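发件人:Medeiros
收件人:居家办公闲聊列表
日期:2025年3月6日
主题:Re: 升降桌到底要不要买带电动的

各位好,

前面那封我隔了两天才看完,先把问到我的那段引一下:

> 我现在这张桌子高72厘米,配的是餐椅,坐一下午腰就酸。
> 看中了Stekik那款电动升降桌,又有人劝我买手摇的,说便宜
> 一半还不会坏。列表里有没有两种都用过的?另外桌板是买
> 配套的还是自己另配?我家房间小,桌子只能靠窗放。

两种我都用过,所以多啰嗦几句哈。

手摇的那张是Nurklow的,我用了快三年,确实没坏过,这点劝你的人没说错。问题是我后来根本不摇了!从坐姿摇到站姿要摇好半天,摇到一半水杯还在晃,开会的时候谁好意思在那儿吭哧吭哧地摇。最后它就一直停在坐着的高度,等于花钱买了张普通桌子(还是张比较丑的普通桌子)。

换成Stekik的电动款以后,我一天大概会站两三回,每回站到脚累为止。有记忆高度的那种手控器一定要选,没有记忆键的话每次都要盯着它慢慢对,时间长了照样懒得动。我自己存了两个高度,坐着一个,站着一个,够用了。

你说便宜一半,我去翻了下当时的订单,电动桌架是1,252块,手摇的现在什么价我没查,你自己比比看。桌板我是另配的,在Bikivstead买的一块橡木色的板子,293块,送货上门。配套的桌板也不是不好,就是颜色只有黑和白,白的那块我在店里看过样品,边上封得有点毛糙,我这人看见毛边就想抠,还是算了。

自己配桌板有几个地方要留神。一个是厚度,太薄的话螺丝会顶穿,我那块是25毫米,配的螺丝刚好。一个是孔位,桌架自带的孔和板子上预打的孔八成对不上,家里得有把电钻。还有就是长度,我买的时候贪心,要了一块长133厘米的,结果窗边墙角有根暖气管,只好把桌子往外挪了一拳的距离。你那边也是靠窗,下单前记得把管子、窗台、窗帘杆都量进去,尤其是窗台!桌子升上去的时候桌板后沿要是卡在窗台底下,那动静可吓人了。

说到腰酸,我倒觉得你先别急着换桌子。72厘米配餐椅,多半是椅子的事。餐椅坐面硬、靠背直,又不能调高低,换谁坐一下午都难受。先花200块以内买个靠垫加一个脚踏,试两周,要是好多了,桌子可以慢慢挑;要是还酸,那就先买椅子,再考虑桌子。钱只够买一样的话,我肯定投给椅子。
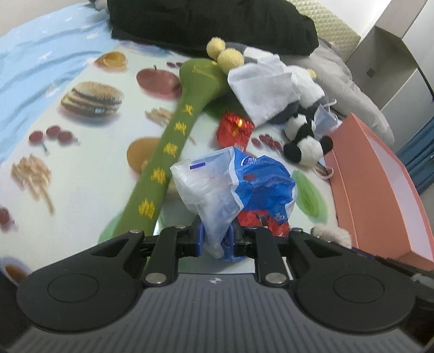
椅子这边我的经验是扶手要能降到桌面以下,不然椅子推不进去,小房间里特别碍事。网布的夏天舒服,冬天我会在上面搭条毯子。头枕我觉得可有可无,我那个装上去以后老是顶着后脑勺,用了一个星期就拆了,现在还在柜子顶上吃灰。坐深要能调,这一条对个子不高的人特别要紧,坐面太长的话膝盖窝会被压着,人就不自觉往前挪,靠背等于白买。

线的事也顺便提一句。升降桌的插线板一定要固定在桌板底下,跟着桌子一起走,只留一根总线垂到地上,这根要留得够长。我第一次没算好,桌子升到一半把路由器从架子上拽下来了,还好掉在地毯上。

另外上回有人在列表里问电动桌吵不吵,我这台升降的时候有点嗡嗡声,隔壁房间关了门基本听不见。孩子午睡的时候我照用。

如果你最后还是想买电动的,不妨等到4月再看看,去年那阵子Stekik做过一次活动,今年有没有我可不敢保证。你要是定了尺寸,可以把房间的平面草图发上来,我帮你看看插座和桌腿的位置。

Medeiros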